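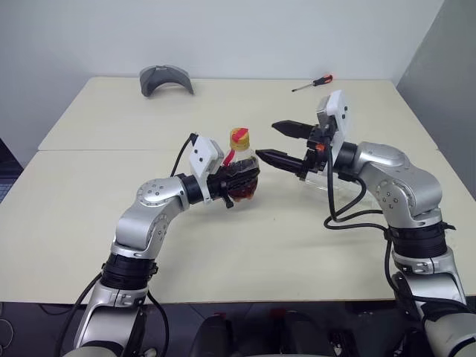 Year two budget for the bimanual cell. Arms are paid off, so the money goes on consumables. Finger pads from Lollis: $80 a pair, 11 pairs. Spare wrist cables from Kusuma: $1090 the set – painful, but a dead cable costs us a fortnight's labour. The second bench stays. Force sensing is deferred to March, pending a quote.

Comments
Did you price Sosa for the pads?
Yes. Dearer once freight was added.

Related
Leasing vs buying grippers
Cable wear log

© Stistari – Back to top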